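How Do You Teach a Robot? You Show It!

Explainer for kids, ages 8 and up

Think about the first time you tied your shoes. Did somebody hand you a list of instructions? Probably not. A grown-up put their hands over your hands, and you did it together. Loop, swoop, pull. Then again. Then about a million more times until your fingers just knew.

Lots of robots learn that way now. A person shows them. The robot copies. Sounds simple. Kind of is, kind of isn't.

The old way

For a long time people told robots every single thing. Move arm up this much. Turn. Close fingers. Stop. Open fingers. That list is called a program.

Works great in a factory where the same part rolls up in the same spot all day long. Works badly in a kitchen. Somebody moves the cup over a bit, and the robot grabs air. The program said the cup is HERE, and the robot believed it.

So people had another idea. Show the robot the job lots of times, with the cup in lots of places, and let it work out the pattern. A showing like that has a name: a demonstration, or "demo" for short. One demo = one time through the job, start to finish.

Way number one: by hand

Some robot arms can go floppy. Well, not all the way floppy, or they would crash down on the table! The motors hold up the weight of the arm but let you push it where you want. You grab it near the wrist and walk it through the job. Down to the block. Close the gripper. Lift. Over to the box. Open.

While you push, the robot is recording. Every joint has a sensor inside that knows how far it's bent. The robot writes all those numbers down many times a second.

Good stuff about this way: you can feel it. If the arm bumps the table, you feel the bump.

Not so good: your own arms get in front of the robot's cameras. And pushing a big arm around makes you tired. Also you only have two hands, so a robot with two arms gets tricky fast.

Way number two: remote control

The fancy word is teleoperation. "Tele" means far away, like in telephone. You stand back and drive the robot with something you hold. There are a few kinds:

Game controllers. Thumb sticks and buttons. Cheap, easy to start, kind of clumsy for small jobs.

Headset and hand controllers. You put on goggles and see what the robot's camera sees. Move your hand left, the robot's gripper goes left. Squeeze the trigger, the fingers close.

Copycat arms. You hold a small arm, and the big arm does whatever the small one does. Bend one elbow and the other elbow bends.

A lab called Trarnley uses the second kind. We talked to Cheng-en Yang, who drives robots there, and asked what it feels like.

"Like wearing somebody else's arms," Yang told us. "The first day I was so slow. I would reach for a thing and be way too high. Your brain has to learn where the hands are."

How long did that take?

"I was OK after up to 40 demos. Good took a lot longer."

Practicing in a pretend world

You don't always need a real robot. Real ones cost a lot, they break, and there's only one of them and everybody wants a turn. So people build a pretend world on a computer. It's called a simulation, or sim. A sim can have walls, floors, sinks, cabinets, pictures hung up, whatever you put in. It works a lot like a video game. The robot in there is pretend too, with pretend arms and pretend grippers, but it's built to move like the real one.

You can drive a sim robot by remote control, the same as a real one. Drop a plate? No broken plate. Press reset and everything jumps back to where it started.
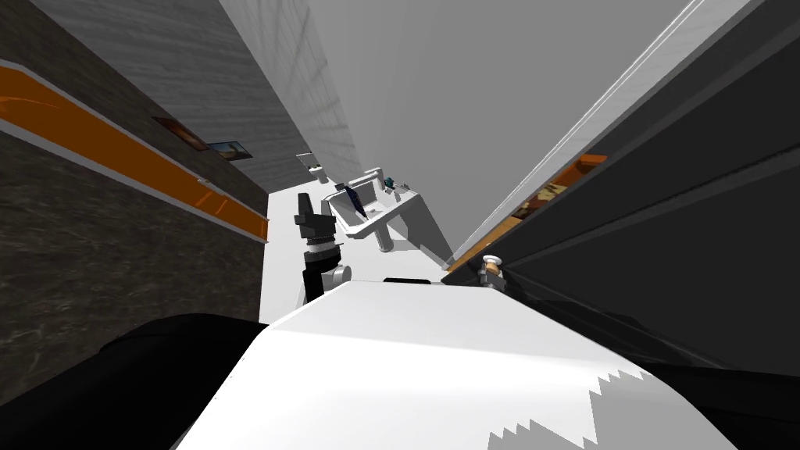 Rooms in a sim can be changed quickly too. Swap the wall color. Move the sink. Put in a different floor. Why bother? Well, if a robot only ever sees one kitchen, it may learn weird stuff, like "sinks are always next to brown walls." Then it goes to a house with yellow walls and gets lost. Lots of rooms, lots of colors, and it starts to figure out that the wall doesn't matter but the sink does.

Sims have problems though. Pretend water is hard to make right. So is pretend cloth. Things in a sim can slide in funny ways or even poke through each other, and a real sponge squishes in ways that are tough to copy. So a robot that's super good in the sim can still goof up in a real room. Engineers call this the "sim-to-real gap." Most teams mix it up, some sim demos and some real ones.

What does the robot see?

Depends where its cameras are. A lot of robots have one up high, like a head, and one on each wrist. The wrist ones get really close to the work. The head one sees farther but it tilts and turns, and the robot's own body and arms can block part of the view. People driving with a headset have to get used to that! Yang says the trick is to move slow when the picture tips over, because it can make your stomach feel bad.

Robots don't see a "sink" at first, by the way. They get a giant grid of tiny colored dots. The computer has to learn which dots go together.

What gets saved

Every demo gets saved like a tiny movie with extra notes. In the notes:

What the cameras saw
Where each joint was
When the gripper opened and closed
What the job was, in plain words, like "put the cup in the sink"

That last one is important. Later you want to be able to say "put the cup in the sink" and have the robot know what you mean.

A job at the lab

Todor Ivanov runs the demo room at Trarnley. The robot there is named Rumar. (Yes, they talk to it. No, it dosen't answer.) Last May the team picked one job: pick up something small and set it down in a sink. Five things to pick up. They did 489 demos, all by remote control, and threw out 90 of them.

Threw them out? Why?

"Sloppy ones," Ivanov said. "The driver stops to scratch their nose, the robot stops too. We don't want Rumar to learn that you wait there."

Remember, the robot copies. It can't tell which part is the job and which part is you sneezing. If every driver wiggles the gripper before grabbing, guess what, the robot wiggles.

But some mistakes are good to keep! Say the driver misses the cup, backs up, tries again, gets it. Now the robot has seen how to fix a miss. If it only ever sees perfect tries, then it doesn't know what to do the first time something goes wrong. And something always goes wrong. So Ivanov's team keeps the ones with a good fix and drops the ones that are just messy.

OK but how does it learn?

Short version. All the demos go into a computer program that makes guesses. It looks at one moment from one demo and guesses what the person did next. Then it checks. Wrong? It changes itself a tiny bit. Next moment. Guess, check, change. Over and over, for hours, sometimes days.

After a while the guesses get pretty good. Then the people let go of the controls. The robot looks through its cameras, guesses what a person would do, and does that. Then looks again. Then guesses again. Many times every second.

This is called imitation learning. Imitation = copying.

Try it at home: be the robot

You need a friend, a blindfold, a plastic cup and a bowl. Do this sitting down at a table, with nothing hot or sharp or breakable on it. Ask a grown-up first.

By hand. Put on the blindfold. You're the robot. Your friend holds your wrist and guides your hand to the cup, then says "close." You grab. They guide you to the bowl and say "open." Do it five times.

Now solo. Friend lets go. Keep the cup in the same spot. Can you do it? Probably yes!

Move the cup. Friend slides it over, doesn't tell you where. Try again. Harder, right? You learned the moves but you can't see the change. Take the blindfold off and it's easy, and that is why robots need cameras and not just joint numbers.

Remote control. Blindfold back on. This time your friend can't touch you. Words only: left, right, up, down, forward, back, open, close. Switch places after. See who is the better driver.

Words to know

Demo: one time showing the robot a job.
Gripper: the robot's hand. Often just has two fingers.
Imitation learning: learning by copying.
Joint: a place where the arm bends or turns.
Program: a list of instructions for a computer.
Sensor: a part that measures something.
Simulation: a pretend world in a computer.
Teleoperation: driving a robot by remote control.

Questions kids sent us

Can I get a job driving robots?
Yes, it's a real job! Yang did not go to school for it. Started out just being good at games, then got trained at the lab.

Does the robot get bored?
No. The people do. They take turns and have snacks.

What if two people show it different ways?
Great question. One person grabs the cup by the side, another one by the rim. If it's half and half, an older kind of program might try to go in the middle and miss both! Newer ones are better at picking one way and sticking to it. Some labs just make a rule so that everybody does it the same.

Can a robot teach another robot?
Sort of. Once one robot has learned, you can copy what it learned over to another one with the same kind of arms. Takes a few minutes. If the arms are different then it's a lot more work, and people are still figuring that out.

Is it hard to stop the robot if it goes wrong?
There's a big stop button. Always. Drivers keep it close by, and everyone who comes in the room gets shown where it is before anythng else.

Got a question about robots? Have a grown-up help you send it in by 6th August and we'll try to get it in the next one.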